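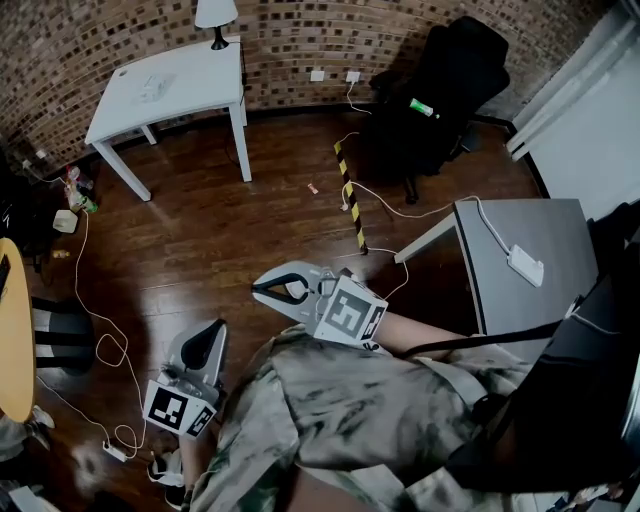

Taking a dog to a cottage near Carretero, is the pet fee per dog or per stay??

Posted by Josiane Moulin, 6 Aug 2023

Hi all, hoping someone has stayed with Elell cottages before. We've booked a week in December, two bedroom place called Endach, just up the lane from the beach at Carretero. Total came to 800 which we thought included the dog. Booking form just had a tick box saying "bringing a pet" so I ticked it and carried on.

Now had an email asking for a futher 175 as a deposit against damage, plus a pet charge to be "confirmed nearer the time". Confirmed by who? We have two dogs, one old spaniel who sleeps all day and a young terrier who doesn't. Form didn't ask how many.

So, is the pet charge per dog or for the whole stay? Does the deposit come back or do they find reasons to keep it? And can dogs be left in the cottage alone for an hour or two, we'd like one meal out. Rang the office twice, no answer. Sorry if this has been asked before, search on here isn't working for me.

Also if anyone knows whether the garden is properly fenced, that would be a big help. Photos on the website only show the front.

marshwalker

Per dog, per stay. Not per night. Second dog is normally a bit less but you have to tell them there's a second one, don't just turn up with it. Friends of ours did that at a different place and were asked to pay on the doorstep.

Deposit does come back. Ours took a while, had to send one reminder. Take photos of the place when you arrive, carpets and the bottoms of the doors mostly. And the sofa. Takes five minutes.

No idea on leaving them alone, ours come everywhere with us.

Tilda_B

We go every year, love it up there!! You'll have a great time, beach is lovely in winter and you get it nearly to yourselves. Take a torch.

Plotier Lane

Ok I've stayed at Endach itself, two winters ago, so a bit more detail. Things may have changed so check.

Fees first. We had one dog and paid one charge for the week. It was in the full terms, which you only get to from a link at the bottom of the confirmation email, small grey writing, easy to miss. Look for the bit headed Pets. If yours says something different to what I've said go with yours. Get the number of dogs confirmed in writing before you pay the balance. Email works better than phone with them, the office is only staffed mornings out of season.

Total for us with everything was 259 over the price we first saw, but that included the deposit, logs and a late checkout so not all dog. We got the deposit back in full.

Leaving dogs. The rule in the folder was no dogs left alone unless crated, and never overnight. We took our crate and went out for a meal with no trouble. If your terrier barks I'd think twice, the cottage next door shares a wall and you can hear the telly through it. The pub at the bottom of the hill had dogs in the bar end when we were there, not in the restaurant. Book if it's near Christmas.

Garden, hm. Back is walled on 3 sides and the other side is hedge with a gate. The wall's fine. The hedge has gaps low down, our lab couldn't get through but a terrier would be off in no time. We met a man with a Jack Russell who'd put a bit of chicken wire along it, don't know if that's still there. Ask them. Otherwise long lead or go out with him.

Other bits. Stairs are steep and open at the back, so your old spaniel might not like them, ours wouldn't go up at all. Dogs aren't allowed upstairs anyway I don't think. Take old towels, theirs are white. There's an outside tap round the side but in frost it was turned off. Bins for poo bags at the beach car park, none on the lane. Beach has a summer restriction on dogs at one end but in December you can go where you like, check the tide board becuase the path by the rocks goes under.

Nearest vet was in the next town, number in the folder, put it in your phone before you go as signal in the cottage is poor. You get one bar at the top of the garden.

Josiane Moulin

Thank you!! Found the grey link, it's per dog, with a lower charge for the second. Have emailed about the hedge. Will bring the crate and towels.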